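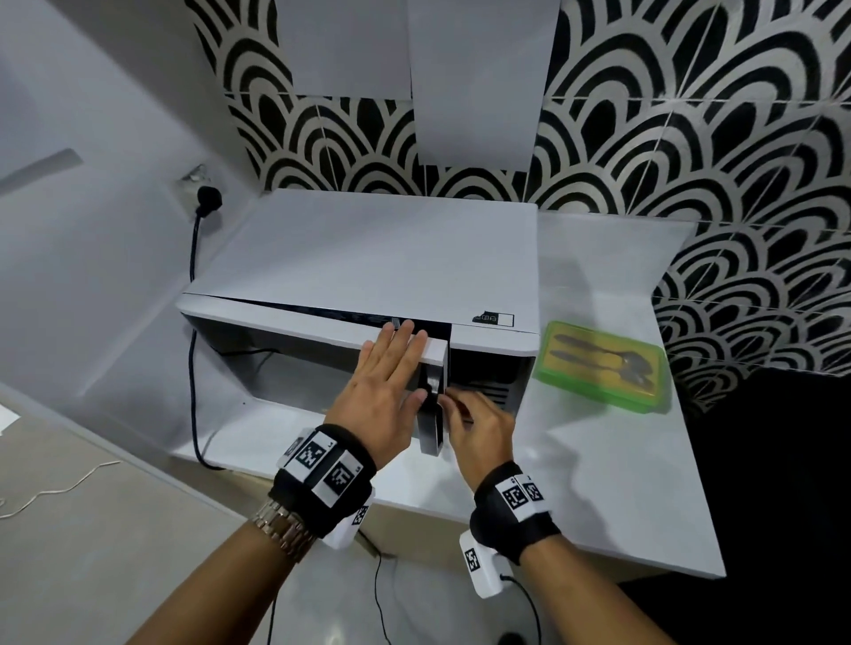

Jakon Wrist Marker Kit (pair)
Kiswood Home Robotics, Gilville
£396 the pair, postage included
In stock: next batch in September

The Jakon is a pair of marker straps for people who are building a robot at home and have reached the stage of needing to show it what hands do. You wear them, put a camera on your head, and get on with a chore. The software works out where your wrists were, and your arm build gets something to copy other than your guesses.

We designed it at a bench in the Kiswood shared workshop, next to the lathe, which explains the strap fabric. It wipes clean.

What's in the box
Two black straps, left and right (marked inside, as we got tired of the emails)
Printed marker blocks, already fitted
Two white wrist modules, each with its own marker
Thin black cables, one per module
A spare set of marker faces
A setup sheet, one side of paper

Size and weight
Strap length: 570 mm before trimming
Module weight: 38 g each
Straps close over a shirt cuff. A bulky jumper will defeat them.

Setting up
Fit the strap above the wrist bone with the module on the underside. Do it up firmly enough that it doesn't creep when you twist your arm, then back off a notch if your fingers start to complain. Run the cables down towards your waist before you plug anything in. Start the recorder, hold both wrists up in view for 3 seconds, and begin.

If you are using our Yusof software, it will pick up both straps on its own. If you've written your own, you already have opinions about calibration and we won't get in the way.

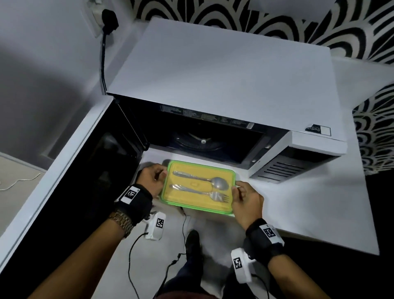

Kitchen jobs are where most home builds start, and where most of them stay for a good long while. Loading a microwave is a fair first task: a door, a dark hole and something to hold level in front of it. Both hands are on the lunch box here, one at each end, and there's still a marker in view at each wrist. The cables hang down clear of the lid, with the spoon and fork lying on top in their plastic. Take the cutlery out before you teach anything with a motor to press Start.

Watches
You can keep yours on. A metal bracelet sits happily next to the strap, though a shiny one under a bright lamp may throw the odd reflection. Turn the lamp.

Known grumbles
The cables catch on drawer knobs. We have sanded, taped and sworn at this, and our advice is to mind the drawers.
Steam fogs the marker faces. Wipe them with a dry cloth.
Over a long session the left strap warms up a little more than the right. It does no harm and we are looking into it.

Returns
Send them back within the month if they don't suit. Please remove any soup.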